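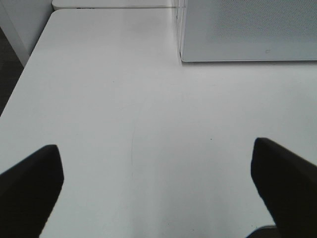 Home Kitchen Science Bugs Weather Ask Us Grown-ups

How does a microwave heat your lunch?

I have a favourite noise, and it's the ding of a microwave. (My second favourite is a magpie at breakfast time, but that's another page.) When I was seven I thought there was a tiny fire in there, hiding behind the door. I used to squash my nose up against the window trying to spot the flames until my mum told me to move back and set the table.

No flames! So what IS going on? I went and found out properly, and it's better than a tiny fire.

Start with the outside

Before we get to the invisible stuff, have a look at the sort of microwave I like best, the plain kind with dials. There are fancier ones with a number pad and a button just for popcorn, and my neighbour Solène has one that plays a whole song when it's finished. But dials are brilliant for learning, because each one does a single job and you can feel it turn.
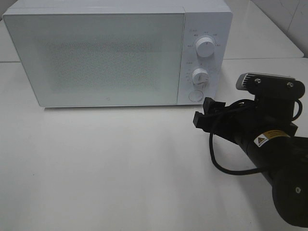

A white microwave with two dials and a round button to open the door.

On lots of microwaves like this, one dial sets the power, which means how strongly the food gets heated, and the other one is the timer. The round button pops the door. Go and look at the one in your kitchen. Does it have dials, buttons or a bit of both? Which part do you think gets used the most? At our place it's the one that adds another 30 seconds, and you can tell because the printing has nearly rubbed off.

Now for the wiggling

Inside the machine, tucked away where you can't see it, is a part called a magnetron. Say it out loud: MAG-nuh-tron. Sounds like a baddie from a cartoon, doesn't it? Its job is to make microwaves, and yes, that's where the machine gets its name.

Microwaves are a kind of invisible wave. They're cousins of the light you see with and the radio waves that bring songs to the car. You can't see them or hear them. The hum you hear when lunch is cooking comes mostly from a fan keeping the machine cool.

The waves bounce around off the metal walls and go into the food, and nearly all food has water in it. Soup does, obviously, but so do potatoes, leftover spag bol and even bread. Water is made of teeny tiny bits called molecules, and when the microwaves reach them, the molecules start twisting back and forth, back and forth, incredibly fast. They bump into their neighbours. Those neighbours bump into THEIR neighbours. All that jostling is heat!

Try this: rub your hands together as fast as you can while you count to 40. Warm, aren't they? Your hands got warm from rubbing and the soup gets warm from jostling, so it isn't exactly the same thing, but it's a pretty good way to remember that movement can turn into heat.

Water boils at 100 degrees Celsius, by the way, if you're at sea level. Up a mountain it boils a bit cooler. I only learned that when my friend Zsolt went camping and complained about his noodles for a week.

Why is the window full of dots?

This was my biggest question. If you look closely at a microwave door you'll see a dark, speckly sort of pattern across the window. It's a sheet of metal with lots and lots of little holes in it, and it makes everything inside look a bit grey and fuzzy.

The clever part is the size of the holes. Light waves are super small, so they slip through easily and you can watch your porridge rise up and threaten to spill. The waves that do the cooking are much, much bigger. From one to the next they measure roughly 12 centimetres, which is about as long as a crayon and a bit. They can't fit through holes that tiny, so they stay in with the porridge.

And when you open the door, the machine switches itself off straight away. No more waves.

Why is the middle still cold?

You know when you bite into a pie and the outside is lava and the middle is a freezer? Microwaves only get a couple of centimetres into most foods. The heat then has to creep the rest of the way in by itself, and creeping takes time. The waves also make stronger patches and weaker patches inside the oven, so some spots get more heat than others. Lots of microwaves have a glass plate that goes round and round to help even it out.

That's why the packet tells you to stir halfway and then let it stand for a minute. I used to skip the standing bit. I have burnt my tongue on so many baked potatoes.

Something to try with a grown-up

You'll need a grown-up, a microwave-safe plate and a handful of mini marshmallows.

1. If your microwave has a spinning plate, ask your grown-up to take it out, along with the little ring with wheels underneath.
2. Spread the marshmallows over your plate in one flat layer, touching each other.
3. Heat them in short bursts, ten seconds at a time. Stop as soon as some of them start to puff up and melt.
4. Let your grown-up lift the plate out. Melted marshmallow is VERY hot and very sticky, so no fingers yet.
5. Look for the melty patches. Those are the hot spots!

Draw a map of your plate and colour the melted bits red. Ours looked like a wonky footprint. Then put the spinning plate back where it goes, wait until the marshmallows have cooled down, and you know what to do.

Microwave rules at my place

Ask before you use it. No metal in there, so that means no forks, no spoons and no foil, because metal can make sparks. Never run it empty. Always use oven mitts, even if the bowl looks innocent. Lift lids so the steam goes away from your face. And don't ever put a whole egg in, shell and all, because the steam builds up inside and it can burst. I know someone who spent a whole afternoon wiping egg off a ceiling and I'm still not allowed to say who.

Words to keep

Magnetron: the part that makes the microwaves.
Molecule: a teeny tiny bit that stuff like water is made of.
Hot spot: a place in the oven where food heats up faster.

Next time I'm doing the toaster, and I've already got crumbs everywhere.

Contact us | © Stadance Kids | Back to top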